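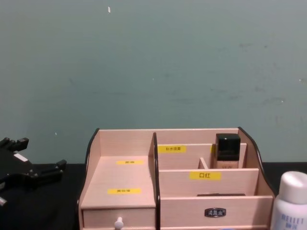

Shanthi Jayasinghe
Freelance bookkeeper, reluctant tidier, Fledville

Today I am dealing with the bathroom shelf. I say "today" with confidence because I've told all 1,186 of you and now I'd have to move if I didn't.

Background for the newcomers: I own one drawer's worth of cosmetics and it occupies three rooms. There is a lip balm in the car. There is a lip balm in the other lip balm's box.

So I got an organizer. Pale pinkish wood, thin panels, black trim on the edges, sides that swoop up toward the back like it's expecting to be admired. It looks like a very small opera house for mascara.

The color was listed as "natural." I'd call it "foundation sample you were too polite to refuse."

It's from Drultwood. My sister-in-law Ntombi Nkosi swears by them, but Ntombi also irons pillowcases, so weigh that accordingly.

Layout: a tall divider splits it into left and right. Left is a big open shelf. Right is for the things I've decided to be serious about.

I had a system for this. The system was on the back of an envelope. The envelope is in the recycling, where I put it while tidying.

There are two yellow labels stuck on the left side, one further back and one toward the front. The writing is tiny. I assume it's either care instructions or a short novel. I need my reading glasses, which live on the bathroom shelf, under everything.

Someone asked why I'm doing this on a black tabletop. It's the table I own. It shows every speck of face powder made since the dawn of powder, which I've decided to think of as a feature.

And yes, the wall has scuffs. The wall came with the apartment. The color is something between teal and gray and the landlord calls it "Harbor." I've been to the harbor. Fair enough.

Plan for the left side: moisturizer, sunscreen, the big hair things. Plan for the right side: makeup, tweezers, and the tiny screwdriver I use for my glasses and nothing else, because I'm a professional.

The floor on the left slopes a bit toward the front. Lovely for reading the names on jars. We'll see how it goes with anything round. I own a lot of round things.

Throwing out as I go, rules as follows. If it smells like crayons, out. If I bought it for a wedding and the couple is now divorced, out. If it says "dewy," I need a minute.

Branislav Zeman in the replies wants to know if it fits an electric toothbrush. Branislav, it's a cosmetics organizer. But also, I'm going to try it, because now I need to know.

Found: a Keskinen hand cream I was saving for a special occasion. It's been in four apartments with me. I think the special occasion was the third one.

Also found: hotel shower caps. I have never worn a shower cap. I have clearly been preparing for something.

Ntombi has texted to ask if I wiped the shelf down before starting. I have turned my phone over.

To the person asking where the nail polish goes: it goes in a shoebox, where it has always gone, and the shoebox goes where I can't see it.

Pausing for lunch. The reading glasses are still missing, so the yellow labels will have to wait, and so will whatever I was supposed to do about the eyeliner.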